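3.2. El cubo como objeto de mesa

De todos los objetos pequeños que reunimos para el inventario de Nostosero, el cubo de Rubik fue el que más conversación nos dio, y quizá por eso le dedicamos un apartado propio. Es un objeto que casi cualquiera reconoce de lejos, aunque no lo haya resuelto nunca, y que invita a alargar la mano en cuanto aparece sobre una mesa. En las fichas recogidas en Starnerville, que son más de 1.096, los participantes anotaban con sus propias palabras lo primero que les llamaba la atención, y en el caso del cubo casi siempre empezaban por los colores - mucho antes que por la forma o el tamaño.

Nos interesaba en especial el cubo desordenado, porque cada cara ofrece entonces una mezcla distinta y obliga a mirar con más calma. Sobre una superficie blanca, como la de la Figura 4, el naranja, el rojo, el azul, el verde y el amarillo destacan con mucha viveza contra el plástico negro del cuerpo.
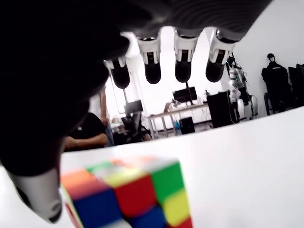
Figura 4. Cubo de Rubik desordenado sobre la mesa blanca, con tres caras a la vista.

3.3. Los objetos blandos

Con las telas y los peluches de la serie Leka procedimos de la misma manera, si bien las respuestas fueron bastante más breves y, nos pareció, también más cariñosas.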